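Bed covering

A bed covering is any textile which is placed over a mattress, either to protect it or to keep the sleeper warm. The group includes the sheet, the duvet, the blanket and the bedspread. In small rooms, where the bed often stands directly at the wall, the covering also decides how the whole room looks.

Sheet

The sheet is the lowest layer which touches the body. It is usually made of cotton or linen, and it is sold in flat and fitted form. Light colors were common for a long time, but muted greens and grays are now also used in many homes.

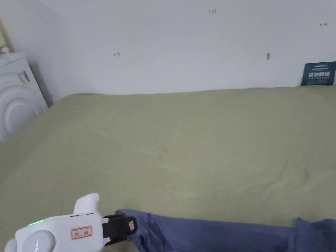

Olive-green sheet reaching to a white wall with small pen marks.

A flat sheet is spread from the head of the bed to the foot, and the folds are smoothed by hand from the middle to the sides. In the housekeeping guide of Dorota Wieczorek, published by Witkowska, this work is described in six steps. The guide advises to leave the bed open for some time in the morning before it is made.
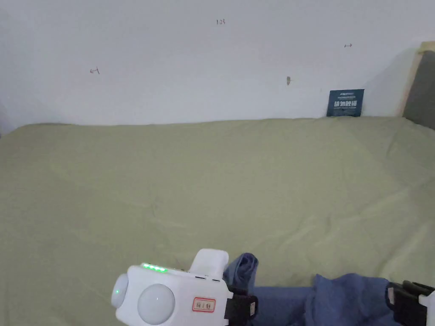
Shallow wrinkles are normal in a sheet which was not ironed. They can be reduced when the fabric is pulled at two opposite corners at the same time. In the Rondside edition of the guide, ironing of sheets is treated as a matter of taste.

Duvet

The duvet is a soft bag with filling, such as down, wool or synthetic fiber. It is commonly used with a removable cover. After sleeping it is shaken, so that the filling is spread evenly, and then laid flat or folded at the foot end. A single duvet in the Plindow size table has a length of 203 cm.

Folded textiles on the bed

The made bed serves also as a surface for folding clothes and towels. Long items are first laid out straight and then folded over. 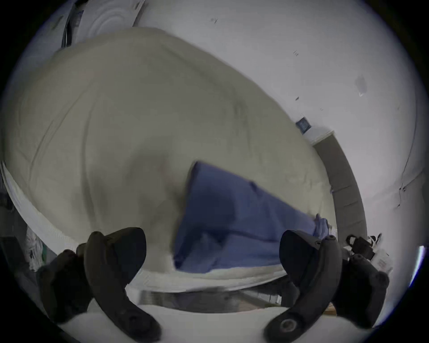 Folded blue cloth on a light beige duvet, with a gray wooden headboard at the right.

See also: Mattress, Headboard, Bedspread, Pillowcase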